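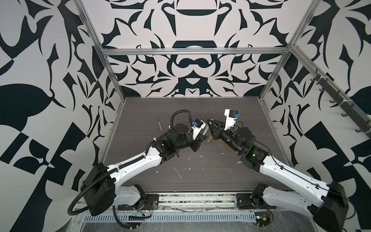

4章 作業ブースの組み立てと天板まわりの準備
Trovari 卓上ブース 設置ガイド(Selley 編)

急ぎの改訂版。旧版の4章は捨ててください。図番号が前の版のままの箇所あり、次で直します。

4-1 この章でやること

枠を立てる、三方の壁を張る、フックのレールを付ける、天板を整える、木製ペグと手工具を置く。順番はこのとおり。壁を張る前にレールを付けると、右の壁が入らなくなるので後戻りになります。
配線と電源は5章。ここでは触れません。

4-2 箱の中身

・アルミの枠材(横材、左右の支柱)
・壁の面材 白黒柄 後ろ用、左用、右用
・Bastero フックレール アルミ、小さい黒フック付き
・白い結束バンド 一袋
・Brito 天板 濃い灰茶の木目
・木製ペグ 短い円柱 袋入り
・木の柄の細い手工具 先端は金属
・M6ボルトと六角レンチ

足りないものがあれば組み始める前に販売店へ。途中まで組んだものは交換の扱いが面倒になります。
ペグの袋は部品番号379。注文のときはこの番号だけで通じます。色や太さは書かなくて可。

注意 手工具の先はキャップなしで入っています。箱に手を突っ込まないこと。先に緩衝材を全部出す、それから工具。

4-3 置き場所

1. 水平な台に置く。がたつく台はだめ。
2. 奥行きはほぼ600 mm空けておく。後ろの壁の裏に手が入る余裕も別に見てください。
3. 直射日光の当たる窓際は避ける。柄の黒が焼けます。
4. 空調の吹き出しの真下も避ける。小さい木片やペグの袋が飛ぶ。

補足 台の上を先に拭いておくと後が楽です。枠を立ててからだと下に手が入りません。

4-4 枠を立てる

1. 左の支柱を仮止め。ボルトは指で回る所まで。
2. 右の支柱も同じ。
3. 後ろの横材を渡す。高さは天板のすぐ上。天板にべったり付けない、掃除の布が通るくらい空ける。
4. 正面に立って左右の支柱を見比べる。片方だけ寝ていたらボルトを緩めて直す。
5. 六角レンチで本締め。左、右、左、右と少しずつ。片側を一気に締めめると横材がねじれます。
6. 横材を軽く押してみる。動くなら5に戻る。

注意 締めすぎ禁止。アルミの溝がつぶれたら枠材ごと交換になります。
注意 支柱の端は角が立っています。軍手推奨。

4-5 壁を張る

白黒の柄は三面つながって見えますが、面ごとに別物。取り違えが一番多い作業です。見分け方だけ先に。

後ろ用 左右対称の柄。巻いた形、三日月、とがった鉤、丸いふくらみ。真ん中に仮面のような、ダマスク柄のようなまとまりが来る。
左用 柄が大きい。葉の形、くさび、曲がったとげ。下の方にしずく形の大きな黒と四角いかたまり。
右用 似た調子だが、黒い大きなふくらみがあり、下の隅に市松っぽいくさびが並ぶ。

1. 後ろ用から。柄の中心を天板の中央に合わせる。端で合わせない。中心で合わせる。
2. 上辺を留める。まだ下は留めない。
3. 手のひらで中央から外へなでて、たるみを逃がす。爪を立てない。
4. 下辺を留める。
5. 左用。しずく形が下になる向き。逆さに張る人が多い。
6. 右用。市松っぽい部分が下、かつ手前側の隅に近くなる向き。
7. 三面とも張れたら少し離れて見る。後ろの柄が傾いていたら今のうちに直す。レールを付けた後だと右の壁まで外すことになります。

補足 地の色は真っ白ではなくオフホワイト。届いた面材が黄ばんで見えても不良ではありません。面どうしで明らかに色が違う場合だけ連絡を。
補足 隅で柄が合わないのは仕様です。合わせようとして引っ張らないでください。伸びます。

よくある失敗
しわ 3の手順を飛ばした場合がほとんど。下辺だけ外してなで直し。
隅の浮き 支柱の本締め不足。4-4の5へ。
柄の中心ずれ 上辺から全部やり直し。近道なし。

4-6 フックのレール

Bastero のレールは右の壁沿い、斜めに付きます。水平にしたくなるけれど斜めで正解。

1. レールの高い側と低い側を決める。どちらが奥かは同梱の紙を見る。
2. 両端を仮止め。
3. フックの向きをそろえる。小さいので一つだけ裏返っていても気づきにくい。指でなぞると分かります。
4. 本締め。
5. 結束バンドでレールの途中を押さえる。白い方を使う。引き締めたら余りを切る。
6. 切り口を指で確認。とがっていたらもう一度、根元で切る。

注意 フックは軽いもの専用。手工具を掛けないこと。落ちると先が天板に刺さります。実際に傷の相談が来ています。
注意 結束バンドをきつく締めすぎるとレールがたわむ。手で引いて止まる所でやめる。ペンチ不要。

補足 バンドは使い捨て。レールを外したら新しいもので留め直し。予備が切れたら市販の同じ幅で可。

4-7 天板

Brito の天板は細かい横筋の木目。筋が左右に流れる向きで置きます。縦に置くと手前の縁が合いません。

1. 裏の保護紙をはがす。はがし忘れると後で波打つ。
2. 手前の縁を先に合わせ、奥をゆっくり下ろす。
3. 四隅を押して浮きを見る。
4. 乾いた布で筋に沿って一度拭く。
5. 横材との間に布を通してみる。引っかかるようなら横材を少し上げる。

白い点や筋が付いたとき
濃い色の天板なので、白いはねはとても目立ちます。細い筋が一本でも遠くから分かる。細かい粒が散るとなおさら。性能には関係なし、見た目だけの話。気になる場合だけ以下。

1. ペグと手工具をよける。
2. 乾いた布で軽く払う。これで落ちる粒はこれで終わり。
3. 残ったら固く絞った布。木目の筋に沿って、横方向だけ。
4. それでも残ったら、やわらかいプラスチックのへらを寝かせて当てる。立てない。
5. 最後に乾拭き。

注意 手工具の金属の先でこすらない。白いのは取れても溝が残ります。
注意 溶剤は使わない。目立たない隅で試しても、広い面だと色むらになる事があります。
注意 研磨スポンジも不可。つや消しの所だけ光って、元に戻せません。

落ちない場合はそのまま使ってください。天板だけの取り寄せもできます。価格は3,796円、送料別。柄の壁とは別注文になります。

4-8 木製ペグと手工具を置く

ペグは短い薄茶の円柱。小さい。転がる。

1. 袋から使う分だけ出す。残りは袋の口を折って天板の外へ。
2. 割れ、ささくれを指で確認。引っかかるものは使わない。
3. 天板に置いて手を離し、転がるか見る。転がり続けるなら台の水平をやり直し。4-3へ戻る。
4. ペグどうしはくっつけず、指が入るくらい離す。つまむとき隣を弾いてしまいます。
5. 手工具は中央より左、金属の先を手前の縁と反対に向けて置く。先が自分に向かない置き方、と覚える。
6. 使い終わったら同じ場所に戻す。置き場所が毎回変わると、探す手がペグに当たる。

注意 ペグを口に入れない。小さい子どものいる場所では袋ごと高い所へ。
注意 手工具を立て掛けない。壁の柄の面に先が当たると穴があきます。穴の補修材はありません。
補足 木の柄が乾いて白っぽくなったら、木用のオイルをほんの少し。付けたら一晩おいて、乾拭きしてから天板に戻す。オイルの輪じみは取れません。

なくしたとき
ペグは天板と横材のすき間、または右の壁の下の隅で見つかる事が多いです。市松っぽい柄の所は見落としやすいので、目で探すより指で。それでもなければ部品番号379で注文。

4-9 終わりの点検

□ 支柱、横材 押しても動かない
□ 後ろの柄 中心が合っている
□ 左の壁 しずく形が下
□ 右の壁 市松っぽい部分が下
□ フック 向きがそろっている
□ 結束バンド 切り口がとがっていない
□ 天板 筋が左右方向、四隅の浮きなし
□ ペグ 転がらない
□ 手工具 先が手前を向いていない

一つでも外れていたら該当の節へ戻ってください。全部付いたら5章へ進んでよし。

4-10 日々の手入れ

毎回 天板の粒を払う。ペグを袋に戻す。手工具の先を拭く。
週に一度 壁のほこりを、やわらかい刷毛で上から下へ。濡らさない。黒がにじむ恐れあり。
月に一度 ボルトの増し締め。レールの端も忘れずに確認してくださいい。
1月の乾燥する時期は面材が縮んで上辺が引っ張られます。浮きが出たら下辺をいったん外して留め直し。梅雨どきは逆でたるむ。直し方は同じ。

保管 長く使わないなら壁は外して巻く。柄を外側にして巻くこと。内側にすると折りじわが柄に出ます。天板は平らに寝かせ、上に物を積まない。ペグの袋は乾いた引き出しへ。手工具は先に厚紙を巻いて別に。

廃棄 枠材はアルミ、ペグは木。分けて出す。面材の区分は自治体に聞いてください。

5章 配線と電源 に続く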